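Chapter 5
Pipe, Fittings and the Bench You Work On

Before you start

Read this one with a fitting in your hand if you can. Any fitting. The words stick better that way.

By the end of the chapter you should be able to
- name the parts of a plain push fitting
- tell a flexible section from a rigid one, and say what each is for
- set up a bench so small parts don't go missing
- do a dry fit and mark it before anything gets glued

Key words: collar, rim, step, corrugation, dry fit, seat.

Why bother with fittings

Straight pipe is easy. Cut it, clean the end, done. The trouble starts where one piece meets the next. Inger Mogensen kept the repair log at the Havodo housing blocks, 932 entries by the end of January, and most of the leaks she wrote down were at a joint. Wrong size, not pushed home, pushed home crooked. Long straight runs hardly come up.

So — joints first. Pipe lengths and hangers wait until Chapter 6.

Parts of a flexible fitting

Start at the ribbed end. Those close ridges are the corrugation. They let the fitting bend a little, or take up a small gap, without a separate elbow. Past the ribs the wall goes smooth and wider, and this is the collar. Run a thumbnail up it and you may feel a step, where the diameter drops slightly. Then the rim. Gray plastic is common, color tells you very little about size so measure anyway.

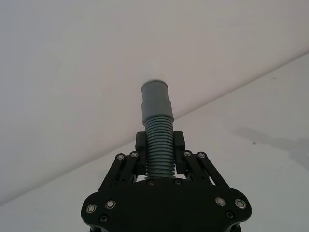 Rigid or flexible?

Rigid where the line is straight and you can reach it. Flexible where two ends don't quite line up, or something moves. Not as a cure for bad measuring! A ribbed section stretched to its limit has nothing left to give, and dirt settles in the ridges. Keep it short.

The Drorkance sheets used in the exercises list a part number, an inside diameter and an outside diameter. Read all three. Mixing up inside and outside is the most comon mistake in the first week.

The bench

Plain top, pale if you have the choice. Gray parts and black parts both show up on white. Clear the middle and leave it clear, work comes in from the sides and meets there. Tools go back to the edge after each step, even if you need them again in 2 minutes. Wipe it down before you start, grit on the table ends up inside a joint.

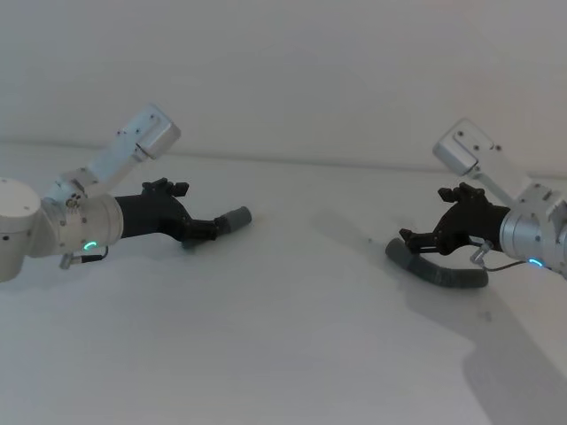 Dry fit, first pass

1. Check both ends for burrs. Fingertip, then eye.
2. Hold the fitting by the lower part, collar free.
3. Push straight. No twisting yet.
4. When it seats, mark the pipe at the rim with a pencil.
5. Pull apart, look at teh mark, write down the depth.

Do it again with a second fitting. If the depths differ, find out why before going on — usually a burr, sometimes a pipe cut out of square. Krajčí's method for squaring a cut comes later in the chapter, with the worked problems.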